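Sulluvcombe House — Laundry and Linen Room
Inspection Checklist with Comments
Form LR-2, April 2004

Scope: washers, dryers, ducting, sorting and folding area, detergent store, clean linen shelving, personal clothing returns. Boiler room and kitchen are covered on their own forms.

Ratings used: S (satisfactory), A (attention needed before next inspection), U (unsatisfactory, act now), N/A.

SECTION 1. ACCESS AND FLOOR

1.1 Door opens fully, not blocked from either side — S

1.2 Door closer works, latch engages — A
Comment: Closes but does not latch unless pushed. Same comment as July. Adjust or replace the closer.

1.3 Floor dry and free of loose items — S

1.4 Floor drain clear, grate seated — S
Comment: Lint collected under the grate, removed during the inspection. Add to the weekly list.

1.5 Anti-slip mat in front of washers flat and undamaged — A
Comment: Corner nearest the sink curls. Trip hazard with a loaded cart. Replace, do not tape.

1.6 Carts parked clear of the walkway — S

SECTION 2. WASHERS

2.1 Machines level and stable on spin — S (W1), A (W2)
Comment: W2 walks on a full spin with bath towels. Rear left foot had backed off. Reset and locknut tightened. Check again in one week.

2.2 Supply hoses free of bulges, cracks and weeping at the coupling — S
Comment: Hoses on W1 are the newer set from Pralbridge Supply. W2 hoses are original and should be changed at the same time as the foot is rechecked.

2.3 Shutoff valves reachable and turn by hand — A
Comment: Hot valve on W2 is stiff. It needs to be worked off and on monthly.

2.4 Door gaskets clean, no tears, nothing trapped in the fold — A
Comment: One hair clip and two child-size socks recovered from the W1 gasket. No tear found. Wipe out the fold after the last load of the day and leave the door ajar.

2.5 Pump filter cleaned, date entered on card — U
Comment: Card not filled in. Filter on W1 was close to full. Cleaned on the spot. A card with no entries is rated U whatever the condition of the filter.

2.6 Load limit posted and legible — S

SECTION 3. DRYERS

3.1 Lint screens clean at time of inspection — S (D1, D2), A (D3)
Comment: D3 screen has a small hole near the frame. Lint is getting past it. Order a new screen and do not run D3 unattended until it is fitted.

3.2 Cabinet interior behind the screen vacuumed — A
Comment: Follows from 3.1. D3 only.

3.3 Duct rigid metal, joints secure, no crushed sections — S

3.4 Exterior vent flap opens under airflow and closes after — S
Comment: Bird guard in place. Clear of leaves.

3.5 No storage on top of or behind machines — U
Comment: Folded blankets on D1 and a cardboard box behind D2. Both removed. This was found last July and the comment then was identical.

3.6 Cool-down cycle left to finish before unloading — S
Comment: Observed on one load only.

3.7 Extinguisher in bracket, gauge in the green, tag in date — S

SECTION 4. DETERGENT AND CHEMICAL STORE

4.1 Cabinet locked when room is unattended — S

4.2 Original containers, labels readable — A
Comment: One spray bottle with no label. Contents emptied and bottle discarded.

4.3 Bleach stored apart from acid descaler — S
Comment: Separate shelves with a lip on each. Keep it this way when the Paiva delivery comes in; the new cartons are taller and will tempt people to use the one shelf.

4.4 Data sheets in binder and current — A
Comment: Sheet missing for the new stain remover.

4.5 Eyewash bottle sealed and in date — S

4.6 Gloves available in two sizes — S

SECTION 5. SORTING AND FOLDING AREA

5.1 Tabletop smooth, no splinters or raised grain that could snag knitwear — S
Comment: Surface checked by hand along the full length. Front edge sanded since last inspection.

5.2 Table stable, no rocking — S

5.3 Clean and soiled items handled on separate surfaces — A
Comment: Separation is by habit only. Mark the surfaces.

5.4 Lighting adequate to tell dark colors apart — A
Comment: One tube out over the far end. Navy and black cannot be paired reliably there. Replace the tube.

5.5 Socks opened out, paired and folded before return — A
Comment: Items are being left bunched on the table. A sock in that state cannot be checked for holes at the heel or toe, and the name tape is out of sight. Pull out to full length, check, pair, fold once.

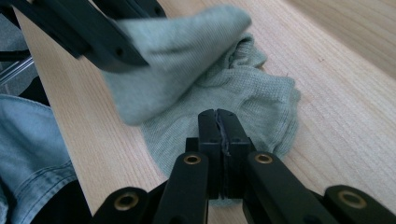 Comment received from Stodlow on the draft of item 5.5: we stopped folding the cuff over to hold pairs together, as it stretched the ribbing on the older knits within one season. Laying the pair flat and folding it at the ankle takes the same time and they stay together well enough in the basket. We would also ask that the form say what to do with singles, which it currently does not.

Response: Accepted. "Fold once" is to be read as folded at the ankle, cuff not turned. Singles are covered under 5.6, added below.

5.6 Single socks held in marked bin, checked against next load — A
Comment: New item. Bin exists but has no label and no emptying date. Hold singles for 20 days, then offer at the front desk.

5.7 Knitwear separated from items with hooks, zippers or Velcro before washing — S
Comment: Mesh bags in use. Two have broken zippers and should be thrown out.

5.8 Damaged items set aside for mending, not returned to shelf — S

SECTION 6. CLEAN LINEN SHELVING

6.1 Shelving fixed to wall — S

6.2 Heaviest items between knee and shoulder height — A
Comment: Comforters are on the top shelf. Swap with pillowcases.

6.3 Lowest shelf clear of the floor, underside swept — S

6.4 Step stool present, feet intact — S

6.5 Stock count entered — S
Comment: 439 pieces on the sheet, against 100 pillowcases and the rest mixed flat linen. Pillowcase figure confirmed. Remainder not recounted.

SUMMARY OF ACTIONS

Immediate: 2.5 filter cards; 3.5 tops and backs of dryers kept clear.

Before D3 returns to normal use: 3.1 screen; 3.2 vacuum cabinet.

Within one month: 1.2 closer; 1.5 mat; 2.1 recheck W2; 2.2 hoses on W2; 2.3 valve; 4.4 data sheet; 5.3 surface marking; 5.4 tube; 5.6 bin label.

Ongoing, at each shift: 2.4 gasket wipe; 4.2 labels; 5.5 sock handling.

At next restock: 6.2 shelf swap.

Work order for the W2 hoses and the D3 screen has been raised under number 1325. Quote that number on the delivery slip — parts arriving without it have gone to the kitchen store twice.

Previous form LR-2 is to stay in the binder behind this one until all A and U items on both are closed.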